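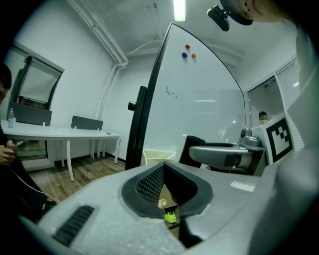

The rolling whiteboard, main room.

Visit notes, Plano permit counter and code office open house, 2021-06-02

Got there late, parking was a mess, missed the welcome. Writing this up fast before I forget what was said about signs and lights, which is what most of you on the downtown merchants list asked me to find out.

Short version: no change to the sign rules yet. Draft goes out for comment later this summer. Nothing you have up right now gets a ticket under the draft until it's adopted.

Longer version. They had stations. Permits, signs, historic review, sidewalk seating. I skipped seating (line out the door) and went right to signs. Amancay Farías was running it, she's the plan reviewer who took over the downtown files in February. Knows her stuff, talks quick. She had the Skuvimex storefront as her sample application and took us through it start to finish. Application, drawing to scale, photo of the front of the building, letter from the landlord. The landlord letter is what trips people up. An email is fine now, used to have to be signed paper.

Window lighting. Anything inside the glass is treated as a sign if it spells something or blinks. Steady lights with no words, not a sign, no permit. I asked twice becuase two people at the last merchants meeting swore otherwise. Outside the glass is a different story. Needs a permit and, in the historic blocks, a hearing too.

Hearing notices go to more than 1000 addresses, she said, which is why the fee is what it is. A guy behind me wanted to know why so many for one awning. Fair question. Didn't get much of an answer, something about the mailing boundary being drawn years ago and never redone.

Brightness. The draft has a cap of 900 lumens per fixture for outside lights facing the street. The lady from Thoroddsen Shoes said her gooseneck lamps are way over that and asked would she have to swap them. Answer: existing fixtures stay until you replace them or change the facade. Get that in writing if you can, I would.

Historic review table was slower. Older fellow there with binders of before and after shots, nice ones, mostly cornices. Roto Cafe came up a lot, people still sore about the awning. He wouldn't talk about it, pending appeal. Did say color is not reviewed, only material and size. News to me.

Then the back hallway tour, file room, scanning station, the counter from the other side. They are scanning the old permits by street, Main is done, Depot is next. If your building is on Main you can ask for your whole file as a PDF, no charge. Took me 2 minutes to put the request in.

Things I didn't get to: seating, dumpster screens, and the online portal demo, which was down anyway.

Comment forms for the draft are at the counter. If you want me to drop yours off get it to me at the shop before the next meeting, slide it under the door if we're closed. Coffee there was decent, cookies gone by the time i got to them.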